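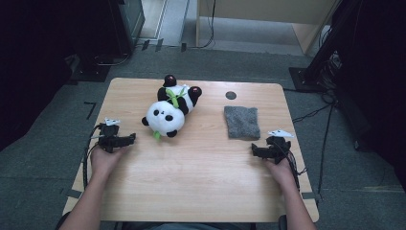
What does a toy care assistant do?

Cleans, checks and repacks soft toys so that they can be lent out again to families and nurseries.

Haston Toy Library invites applications for the post of Toy Care Assistant (part-time, fixed term) at its Stockdale workroom. The library holds 2,000 items, the greater part of them plush animals, and lends to households and early years settings in Stockdale and Cedthorpe.

Main duties

The postholder will wipe down and brush returned toys at the table, using the cloths supplied, and will inspect each one before it goes back on the shelf. Particular attention must be paid to eyes, noses and seams.

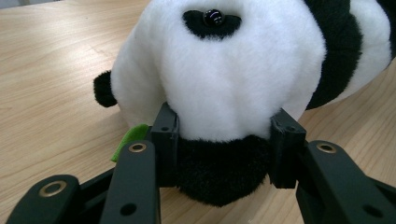
Long-pile fur is to be parted by hand around the eyes and ears, where crumbs and loose threads collect. Felt leaves, ribbons and other accessories must be tested for firmness, and any toy with a loose part is to be set aside for repair and entered in the Climudgate register on the same day.

Hours and terms

20 hours per week, worked over four mornings, starting at 8 am. The appointment is for 9 months in the first instance. Training in hand sewing will be given where required.

Person specification

Applicants should have good close eyesight (with glasses if worn), patience with repetitive work and legible handwriting. Previous experience in a laundry, nursery or charity shop is desirable. The post is unsuitable for persons with a severe dust allergy.

How to apply

Please send a letter of application and the names of two referees to Mererid Humphreys, Workroom Manager, Haston Toy Library, Stockdale. Applications must be received by Sunday, August 13, 2023. Interviews will be held in Stockdale later in August.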